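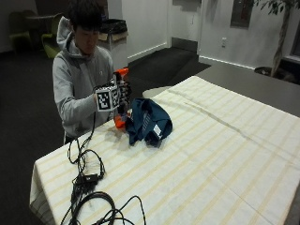 The Wokard gripper arrived on a Wednesday with a manual in four languages, none of which agreed on how to turn it on.

I had been hired in Naltonby to settle an argument. The company was called Juraseck and it was going to buy handheld grippers, a lot of them, and half the building wanted the Wokard and the other half wanted the Kudo. The Kudo people ate lunch by the window. I was new and had no lunch friends, so I was considered impartial.

The test was folding. You held the gripper, you squeezed, you picked up a corner of something soft and put it down on another corner. A camera watched the marker cube and a computer wrote down where the cube had been. After enough of that, an arm in the next room would try to do what you had done. The arm had opinions of its own about sleeves.

"Which one feels better?" my boss asked after the first hour.

"They both feel like holding a stapler at a funeral," I said.

She wrote that down under Wokard.

By the end of the second week I had done 1,430 folds. The Kudo was lighter and closed with a nice click, and every so often it lost track of itself and reported that my hand was inside the wall. The Wokard never got lost. It also never let go the first time you asked. You had to squeeze again, slightly, the way you nudge a relative toward the door.

I started dreaming in corners. At home I folded the dish towels with my thumb and one finger, slowly, pausing at the end so the towel could be recorded. My wife asked if I was all right. I held still for a second before answering, to get a clean stop.

Then came the arm's turn. It got 112 tries with what the Kudo had taught it and 112 with the Wokard. We all stood behind the yellow tape. On the Kudo data it was quick and graceful and missed the shirt 11 times. On the Wokard data it missed 4 times, but at the end of every fold it did something odd – it opened, closed, and opened again, a little apologetically.

"What's that?" said my boss.

"That's me," I said.

They bought the Wokard. The window people took it badly and moved their lunch to the stairs. I was asked to stay on through September for towels, and on my way out that night I went past the arm, which was still running, and it let go of a shirt twice.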